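Trusstead Bedding Claims

What this is

A table of product claims copied from the pages of shops that sell sheets, mattress covers and pillowcases, with a column saying whether the shop gives any way to check each claim. It has 786 rows. One row is one claim on one product page. A page that makes four claims gets four rows.

I started it after buying a sheet set sold as "hotel grade" and trying to find out what grade hotels use. There is no such grade. I then went looking for what else on the page meant nothing, and the file grew from there.

What it is not

It is not a test of bedding. No fabric was washed, weighed, pulled or slept on for this. If you want to know whether a sheet will pill, this file can't tell you, and I'd be suspicious of any file that said it could from the text of a web page. It also isn't a ranking. People have asked for a score per shop and I have left it out on purpose, for reasons given under Known problems.

Files

claims.csv is the main table.
terms.csv lists the marketing terms and how each one was sorted.
dropped.csv has rows removed after a second look, with a note on each.
CHANGES.txt is short and not very good before version 2.

Columns in claims.csv

row_id: a number, never reused.
shop_code: a short code. Shop names are not included.
item_type: fitted, flat, set, pillowcase, cover, or other.
claim_text: the words as they stood on the page, cut at 200 characters.
claim_type: thread count, fiber, cooling, skin, allergy, durability, origin, or vague.
support: none, link, label, or test. See below.
price_band: low, middle or high, within that shop only. Do not compare bands between shops.

How support was coded

"None" means the page states the claim and leaves it there. "Link" means there is a link to something, even if the something is another sales page, which happened a lot. "Label" means the page shows or names a certification mark. "Test" means the page gives a result with a method, a number and a unit.

I want to be plain about "label". It records that a mark was claimed. I did not look up whether the mark was valid, or whether it covered the finished sheet or only the dye. Please don't read "label" as "true".

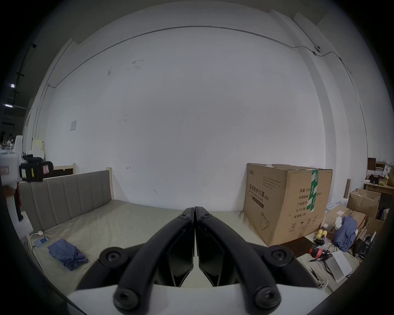

Thread count deserves its own warning. Shops count it in different ways, and a multi-ply yarn can be counted once or several times depending on who wants the bigger number. The claim_text column keeps whatever was printed. I made no attempt to convert one way of counting to another, and I don't believe anyone can do it from a product page alone.

Cooling claims are the weakest group. Most describe how the cloth feels when you first touch it and then let you assume this lasts all night. I coded these as cooling anyway, since that is how a shopper would read them.

Known problems

One person did the coding. An earlier version of this page said the coding was "highly consistent", which meant that I agreed with myself. I have taken that out.

Product pages change. A claim in the table may be gone by the time you check it, or may have grown a footnote.

Shops were picked by searching for them, so the ones that spend more on being found are here and the quiet ones mostly aren't. This is the main reason there is no score. A shop with a long, chatty page collects more rows and looks worse than a shop that says "white sheet, cotton" and stops.

The "vague" type is a judgment call. "Crisp" went in as vague. "Breathable" went in as cooling. I have changed my mind on "breathable" more than once and may do so again.

Related work

The Callier list of textile terms was used as a starting point for terms.csv. It is useful, but it takes several trade definitions at face value, and 9 of its entries were changed here. The changed ones are marked in the source column. The Bansal word list was also tried and dropped, as it mixes clothing with home goods and gives no dates.

A seller comparison tool called Stisus has quoted this table as showing that "most bedding claims are false". It shows nothing of the kind. A claim without support may be perfectly true. Nothing in the table lets you tell.

Use and corrections

Use it for anything you like, with a link back. If you publish a figure from it, please say which version you used and keep "unsupported" apart from "untrue".

Corrections are welcome if they come with the row_id and a reason. "Our sheets really are softer" has been received and is not a reason.

Last edited 13th October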